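From: Peston Allotments & Gardens list
To: gardenlist
Date: 19 Oct 2021
Subject: Re: [gardenlist] oiling a wooden table before winter?

> Hi all, we moved into the old place on the Tikthorpe road this summer
> and inherited a big wooden table that lives on the covered porch. It
> feels dry and a bit rough and there are two rings on it from
> flowerpots (my fault). Is it too late in the year to oil it? And do I
> have to sand the whole thing first? I have never done this before and
> I'm scared of wrecking it.
>
> Also, does anybody want a bag of daffodil bulbs?

Not too late at all! I did mine the week before last, and I've done it later than that in other years when the fall stayed mild. What you want is a dry spell. Pick a day when you could hang laundry out and expect it to dry, and start in the morning so the oil gets the whole afternoon.

No, you don't have to sand it back to nothing. I did that to my first table (the one from the Chaiyaporn import place, back when they still had the shop in Peston) and I was at it for a whole weekend and couldn't lift my arms on Monday. Now I just go over it by hand with medium paper and then fine, always along the grain, until it stops catching on a dishcloth. Ten minutes with a cup of coffee in between and you're there. If you go across the grain you'll get little scratches that you can't see until the oil goes on, and then you'll see nothing else, ask me how I know.

Then wipe it down with a barely damp rag and leave it overnight. I skipped that once and basically oiled the dust into it.

For the oil itself, I've tried all sorts. I used the Relorero one this time, which somebody on this list was raving about in January, and I like it fine, though it smells strong and the can is a pain to open. Plain boiled linseed was good too, just slow. Whatever you get, put on way less than you think. Thin coat, wait 16 minutes or whatever your can says, wipe off everything that's still sitting on top. I give it 3 coats with a night between each one. Then I leave it alone for 72 hours before I let anyone put a plate on it, and yes, there are complaints.

PLEASE be careful with the rags. Oily rags bunched up in a bucket can heat up and catch fire by themselves. I lay mine flat outside on the gravel till they're stiff and then they go in the trash. I know everybody says this, but my neighbor lost half a shed.

You asked about color too, when we were chatting at the plant swap. Oil will warm it up, so if yours is pale now, expect it to go more toward honey. Try it on the underside first if you're nervous! A tan wood with the grain running nice and straight, like this, is about where I'd want it to end up:
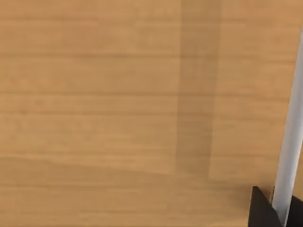
THE RINGS

Okay, so those depend on what kind they are. White rings are usually just moisture in the old finish and they tend to go when you sand. Dark rings are down in the wood itself, and for those I'd get oxalic acid crystals from the hardware store, mix them the way the packet tells you, gloves on, and brush it over the whole top (if you only do the rings you'll get pale spots where the dark ones were, so now you have new rings). Rinse it really well and let it dry for a few days before you oil. Or leave them! Mine has one from a geranium and I put the fruit bowl over it.

And cork mats under the pots from now on, the kind with little feet if you can find them. Saucers sweat underneath.

Yes please to the daffodils if they haven't gone already. I can pick them up on my way back from Tikthorpe any evening this week, and I'll bring you what's left of my fine paper so you don't have to buy a whole pack.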